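Build thread, part 2. The wiping arm in the shared shop is up on its new base, and the control loop is in better shape than it was in September. Notes for anyone doing something similar.

Quick recap for people who missed part one: small arm, fixed overhead camera, one job. Find a spill on a table, pick up a cloth, wipe the spill, put the cloth back. I'm building it at Barow, the shared workshop on the second floor of the old Figueroa building.

The base first. The original was a clamp on the table edge. Under a wiping load the clamp crept, and every pass landed a little farther off than the one before. It's now a steel plate bolted through to a separate stand. The arm no longer pushes against the same surface it's cleaning.

Joint controllers are still the Stimosier boards. They run warm but they hold position. I moved the power supply off the stand and onto the floor after the fan started showing up in the wrist readings as a low hum.

Wiring: one bundle down the back of the arm, a service loop at the shoulder, another at the elbow. I made the elbow loop too short the first time and pulled a connector at full reach. Measure with the arm stretched out, then add slack.

On to force. Pressing a cloth on a table is a contact problem, and position control alone is bad at it. If the commanded height is a hair low, the arm stalls. A hair high and the cloth skates over the liquid. I now command a light downward force and let height float.

Han-gyeol Seok wrote the force filter. It's a plain low-pass with the cutoff set by hand, and it replaced something I had spent two weeks on. His runs in a fraction of the time and doesn't ring when the cloth first touches down.

Vision next. Spill detection is a small segmentation network trained on 1,694 labeled images, all taken on our own tables. Tea and coffee are easy against white. Plain water is a different matter — mostly it shows up as a change in reflection, and the network misses a lot of it.

Worst false positives so far: old stains. A faint dried streak is close enough in color to thin tea that the mask often grows to include it. Then the arm plans a long wipe over something that won't come off with a dry cloth anyway.

I tried raising the confidence threshold. That dropped the streaks and also dropped the thin edges of real puddles. Current approach is to keep the low threshold, split the mask into regions, and wipe the darkest one first. Anything left after the second pass gets logged and ignored.

Test layout for the cup cases: cup down, puddle off its rim, cloth well clear on the right so the grasp and the wipe can be debugged separately.

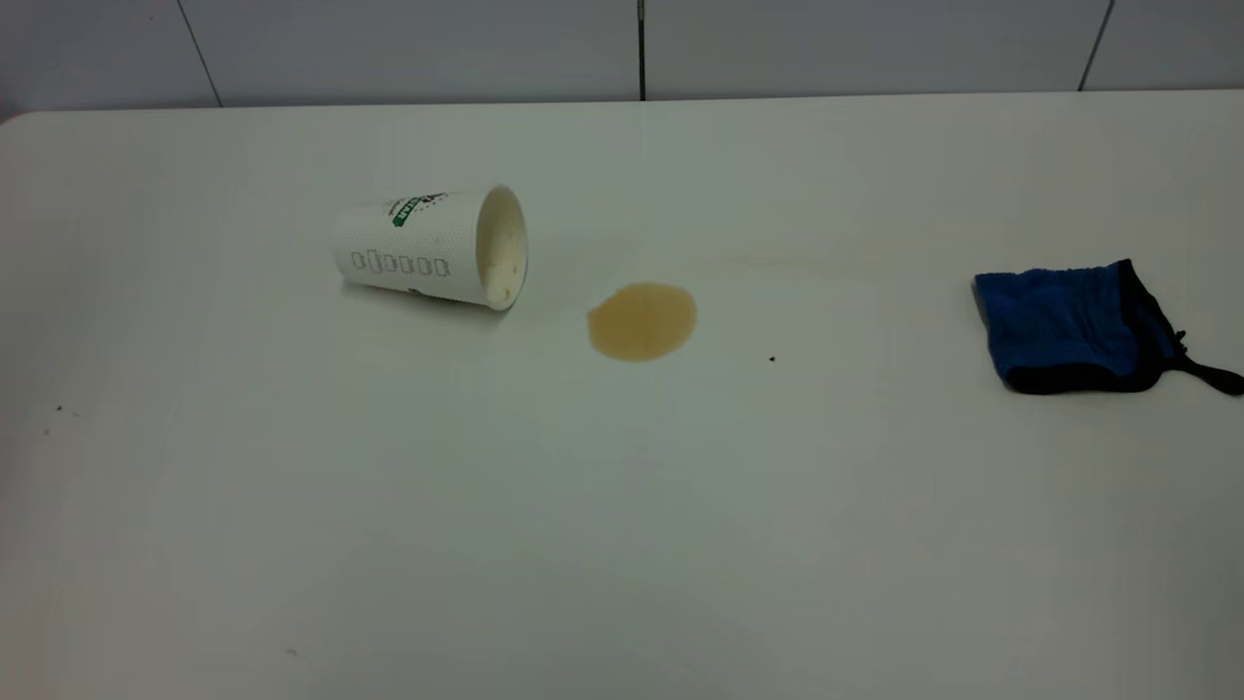 Tipped cup, puddle, folded cloth. Note the pale streak running off to the right.

Byung-chul Baek asked why the cup isn't cleared first. It should be. The planner currently treats it as an obstacle with a fixed margin and wipes around it, so any liquid close to the rim stays put. Picking up the cup is the next skill on the list.

Cloth grasping works from above on a folded bundle. Loose tails are a nuisance. The grasp point is the middle of the blue region, and a tail trailing off one side can get dragged through the wipe. I may just cut them off.

Loop timing, since someone asked: camera to new target takes around 100 ms. Fine for a puddle sitting still. It would be no good for one still spreading, so there's a wait step before planning that checks whether two masks in a row match.

Code goes up in the Postell repo once I've taken the hard-coded table height out of it. It's in more files than I'd like.

Next part is the cup grasp and a proper tray for the cloth. If anyone has a cheap wrist force sensor they trust below a couple of newtons, reply with the model.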